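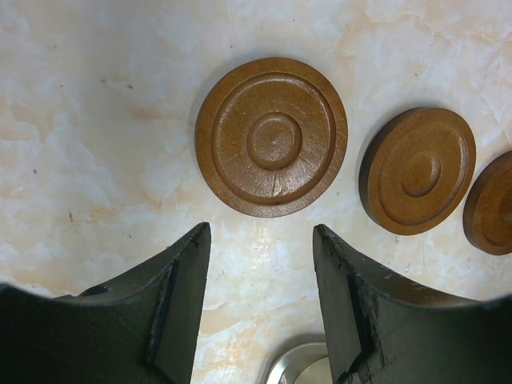
Turned brown discs on the marble top, bosses up.

Home Notebook Materials Glaze log Older entries Search

24 May 2023

Coaster and mug day. The discs came out of the Brekholm box and I still can't decide whether the raised boss in the middle is charming or a design error. A coaster with a bump on it is an odd thing to sell. Zhiqiang Ding says they're lids. There is nothing on the bench they would be a lid for, but he said it with confidence, so lids they are until the end of the month.

The big one has a thin dark line running from below the boss toward the edge. Crack or grain, can't tell by eye. Ran a fingernail across it and learned nothing. Put it down as "watch" and moved on. If it opens up by December I will claim I knew.

Box says 442 on the side, the order sheet says 1230. Wrote down both.
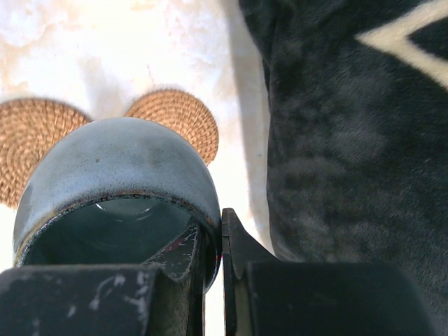

Mugs next. The Rillance blue is growing on me - dusty, chalky in patches, a bit like an old chalkboard somebody cared about. Brown comes through at the rim where the glaze thins, and I'd keep that. Zhiqiang wants it thicker there. We discussed this for nearly 10 minutes and neither of us moved an inch.

There's also a dark speck in the glaze on the body. Left it alone. Last time I went after a speck I ended up with a crater.

To do: ask Derkness about the lids (coasters). Find the other order sheet. Wipe down the marble, more specks on it than on the mug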